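Stop grading the policy, start reading the logs

Third time this year I've sat in a review where the whole argument was over one number. Success rate. Up, down, up by two points, who cares. We run 500 episodes in sim overnight, the script spits out a percentage, somebody pastes it in the channel and we all react to it like it's a football score.

My complaint is simple. The number is fine. What we built around it is bad.

Look at what happens to a failed episode on most teams. It gets a zero. The zero goes in a column. The column gets averaged. Then a person who was going to spend the morning finding out why the arm stalled over the basin spends it tuning the learning rate instead, becuase the learning rate is a knob and knobs are right there. I have done this. More than once. It felt like work.

At Breltville we had a stretch in December where the household tasks would not move. Same score, give or take, for 22 checkpoints. Everyone had a theory. Network too small. Not enough demos. Wrong action space (there is always one person for wrong action space, that month it was me). Ermira Nikolovski ignored all of it, pulled the failed runs and just sat and watched them. With the camera wherever the head had ended up pointing, too, none of this nice fixed overview we put in slide decks.

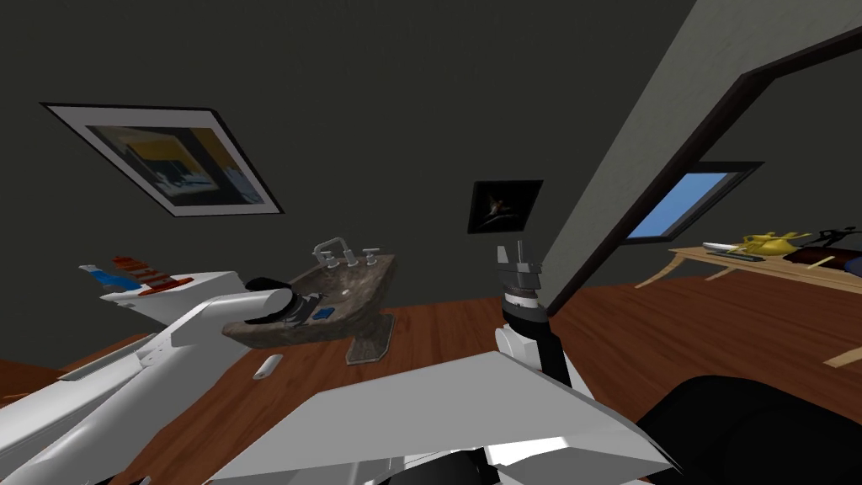 Robot-side view in the sim house. One arm at the sink, the other with its fingers up by the small picture.

She came back with a list on a sheet of paper. Most of it had nothing to do with learning. The planner was returning paths that were legal and silly. One arm would go do its job and the other would get parked wherever the solver felt like leaving it, because we never gave it a rest pose, only a collision check. And a head tilt limit in the config was in degrees where the controller wanted radians. Degrees! That one had been in there since the Villalex port.

None of that shows up in a percentage. All of it shows up if you look for ten minutes.

So here's the opinion part. I think robot software people should treat the replay viewer as the main tool and the training dashboard as a side thing. Right now it's backwards. Dashboards get real engineers. The viewer gets an intern and a wish. Ours took up to 300 seconds to load a single episode and it had no scrub bar until last spring. You had to let it play from the start. Guess how many people watched failures. Go on.

Compare with what web people have. They click on an error and get the stack, the request, the deploy it came from. We click on an error and get a folder. Somewhere in the folder is the joint state, in another one is the plan, the perception output is in a third format that needs a script, and the script needs an old version of something. Masanja, our internal log tool, was supposed to fix this and mostly did, then half the teams kept their own format anyway. I get why. Deadline, demo, whatever. Still.

What I would want, and would trade a good chunk of GPU budget for:

One clock. Every message, every plan, every detection stamped against the same time, so that when I stop the replay I know what the thing believed right then.

The plan drawn over the view. The one it picked and also the ones it threw out, with the cost next to each. Half of all "weird policy behavior" is a cost term someone forgot.

A note field. Dumb, plain text, attached to the episode. If I watch a run and figure out that the grasp detector picked the wrong object, I want the next person to see that before they spend a day on it.

People push back on this and the pushback is always scale. You can't watch 500 episodes. Sure. Watch some. Pick them at random, or sort by the point where the run went quiet, when the joints stop moving but the task clock keeps going. That filter alone found us two planner bugs and it's about a dozen lines of code. Nobody had to be clever.

The other pushback is that learned policies will eat all of this, planner included, so why polish tools for a stack that's on the way out. Maybe. I've heard it for a while now. But a learned policy stalls too, and when it does you have even less to go on, you don't get a cost term to blame. You'd want the viewer more. The folks on Jerstead went fully end to end and the first thing they asked us for was, yep, the replay tool.

I don't have a grand fix for the review meeting. What we do now is small. Nobody posts a score without three failed runs linked under it, and whoever posts has to have watched them. Scores get posted less often. The posts are longer and kind of a mess and I read evry one.

The rest pose got added the same afternoon, by the way. The radians thing took longer, two other configs had copied it.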